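Re: [grippers] short fingers vs long fingers on books
From: Réka Csonka
Date: April 27, 2025

Left arm at the two books, right one open and waiting with the long dark fingers:
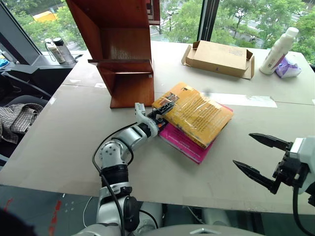 1. Setup

Cardboard sheets over the table, shelf unit standing on them. Same books for both grippers. Yellow one on top has a clear plastic cover, so expect glare in the head camera. Pink one underneath sticks out a bit, I left it that way on purpose.

2. What I got so far

Left gripper pushes fine from the side but gets under nothing. Long fingers do better on the lower book – they slide in at the overhang if wrist pitch is right. Force limit 600 in the Nimero controller was too much, whole stack walks off. Dropped to 330, much calmer. Havent tried anything between.

3. Still open

Shelf insert with the long fingers. Tips are going to hit the side panel I think. Behrouz, do you still have the Bagheri pads? Would like to try them before May.

Birgit Schwerdtfeger wrote:
> Before we order more from Runwood can somebody run both
> grippers on the same objects? Last comparision used different
> ones and I can't do anything with it. Books please, flat on
> the table, then into the shelf. And write down the force
> setting this time.

Logs go up tonight, file names are a mess – sorry. Setareh has the wrist calibration if you need it.

Réka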